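How to Set Up and Look After a Metal Parts Bin

A large open metal bin is one of the simplest ways to store loose parts, offcuts and odd pieces in a workshop. It takes knocks that would split a plastic tub and it is easy to wipe out. It also collects junk if you let it. This page covers choosing a place for the bin, cleaning it, dealing with scratches and keeping the contents under control.

What you need

A stiff hand brush and dustpan
Two or three cotton rags
Dish soap and a bucket of warm water
A fine abrasive pad
A magnet on a stick
A roll of masking tape and a marker
Work gloves

Step 1. Pick the spot

Put the bin where you can see all of the floor of it from where you normally stand. Deep bins with a tall back panel should have the tall side against the wall. Leave about 25 inches clear in front so you can lean in without twisting.

Good light matters more than people expect. Bare metal throws reflections, and a small bright part lying on a bright floor is hard to pick out. A lamp set off to one side is better than one straight overhead.

Step 2. Empty it completely

Wear gloves. Take the big pieces out by hand, then run the magnet over the floor and into the corners for screws and washers. Brush what is left toward one corner and lift it out with the dustpan. Don't use an air line, it only moves the grit to somewhere else in the shop.

Step 3. Wash and dry

Wipe the walls from the top down with soapy water, then do the floor. Change the water when it turns gray. Go over everything with a clean rag and pay attention to the seams, where water sits. Leave the bin empty for an hour before you put anything back. 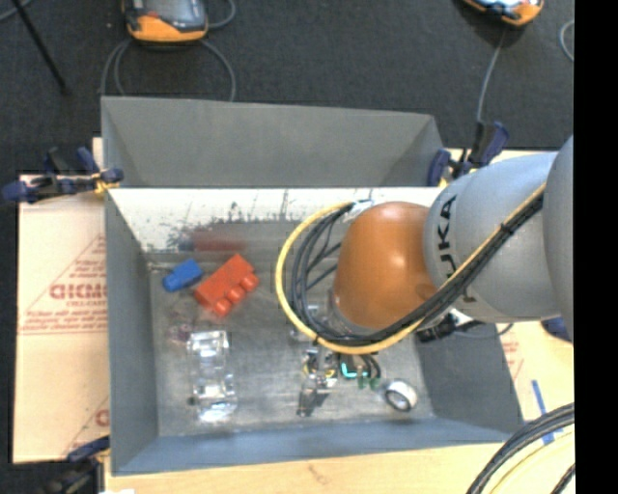
Scratches on the inside walls are normal and most of them can be left alone. Run a gloved finger along the deeper ones. If the glove catches, there is a burr, and a few strokes with the abrasive pad will take it down. Work in the direction of the scratch. Once the burr is gone, stop — polishing the whole wall is a waste of an afternoon.

Step 4. Decide what goes in

Keep a short list taped to the outside. Ours says rings and short tube, blocks, brackets, and nothing with a sharp edge. Anything with a lead or cable attached goes in a separate tray, as wires hook onto other parts and pull them out with them.

Don't fill the bin. One loose layer is enough if you need to find things quickly. When parts start to lie on top of each other, move some to a second container.

Step 5. Keep it that way

Check the bin every 7 days. Take out anything that isn't on the list and brush the corners. The full wash only needs doing a few times a year. We do ours in May, and again whenever the floor feels gritty.

If rust spots show up, rub them back with the pad, dry the area and wipe on a very thin film of light machine oil. Wipe off the excess or it will hold dust.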